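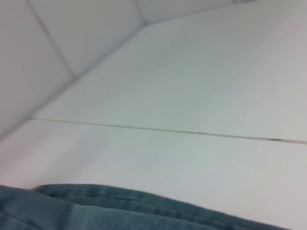

Saturday at the Skallport robotics open day

I almost talked myself out of going, because it was raining and the bus to Skallport only runs once an hour on weekends. So glad I went! The community college there opened up its robotics workshop on Saturday, November 26, 2022, and I stayed until they started stacking the chairs.

You come in through the side door by the bike racks (the main entrance was locked, and there was one small paper sign, which I walked past twice). Then it's down a long hall with student posters and into the workshop, which is bigger than I expected and smells like solder and coffee.

The first-year class was showing its line followers. Eleven little carts, all built from the same kit, and every one of them drove differently. One called Fandano took the corners so fast that the kids along the tape kept cheering for it, and then it shot off under a radiator and had to be fished out with a ruler.

The second-year project was the part I'd come for. It's called Rastero, and the goal is to get a robot arm to handle cloth around the house — towels, washcloths, that kind of thing. I had no idea this was hard. A student explained it to me with a dish towel: a block is the same block wherever you put it, but a towel is a new shape every time you drop it. So the arm has to find an edge or a hem and work from there. They give it 50 tries per setup and write down every grab, good or bad, in a big ring binder. I got to flip through it, and the margins are full of grumbling about corners.

I asked about white surfaces, since my own bathroom is white on white, and got a very long answer about lighting that I followed maybe half of. There's a working group just for that, three people, and they seemed happy to have someone ask.

Upstairs the robotics club had a table for the Shetty Cup, which is in May. Seventeen teams signed up so far, and they take beginners. I took a flyer for my niece and, okay, one for me.

Coffee was free, the cinnamon rolls were a dollar and gone by two. If you drive, park behind the gym. The lot in front is permit only, even on weekends, and I saw a couple of tickets on windshields on my way back to the bus.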